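The bin in the corner

Flollbridge changed its recycling rules in June, and it did so by leaflet. The leaflet ran to 29 panels if you unfolded it completely, which most households did once and then couldn't reverse. Ours spent the summer on top of the fridge in the shape of a failed kite.

I mention this because I have become, in middle age, a person with views on bins. It started with a crushed water bottle. Under the old rules a bottle was a bottle. Under the new ones it was a bottle, a cap and a label, and each of the three had its own paragraph. My neighbour in Mancuso Road keeps her caps in a jam jar. I have seen the jar. It is nearly full and she has no plan for it.

Torbjørn Hovland takes a calmer line. He teaches evening classes in household sorting above the old Benimine shoe shop, at £2,000 a year to the council and a biscuit to anyone who turns up. He has 116 items of rubbish in rotation, all of them rinsed, and he puts them out on a white table a couple at a time. You have to say where each one goes before you may have your biscuit.

"People think the bottle is the hard one," he told me. "The bottle is easy. Everyone panics about the packet."
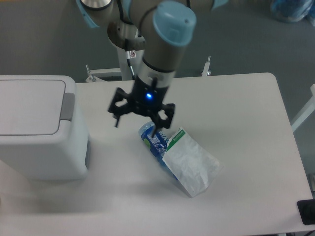 A bottle and a crinkled packet on the tabletop, with the lidded bin alongside.

I panicked about the packet. It looked like paper and it creased like paper, and Hovland let me talk myself into paper for quite some time before asking whether I had thought of tearing it. A wrapper that tears cleanly with a furry edge may go in with the cardboard. One that stretches first is plastic with ambitions. Half the class had it down as paper too, which was a comfort until he wrote our names on the board.

The bin itself is a subject on which he can go on a bit. He likes a flat lid, so that you can stand the doubtful things on it overnight and decide in the morning. He dislikes pedals. Kurnex, who supply the council's kitchen caddies, once sent him a model with one, and he gave it to his sister.

I scored 86 out of 116 by the end of the course, a pass, and came home insufferable. I moved our bin from under the sink to beside the table, where I could keep an eye on it. I retrieved a yoghurt lid in front of guests. My wife has asked how long this is likely to last, and I've told her there is an advanced class on Tetra-style cartons after Christmas, and that I have already put both our names down.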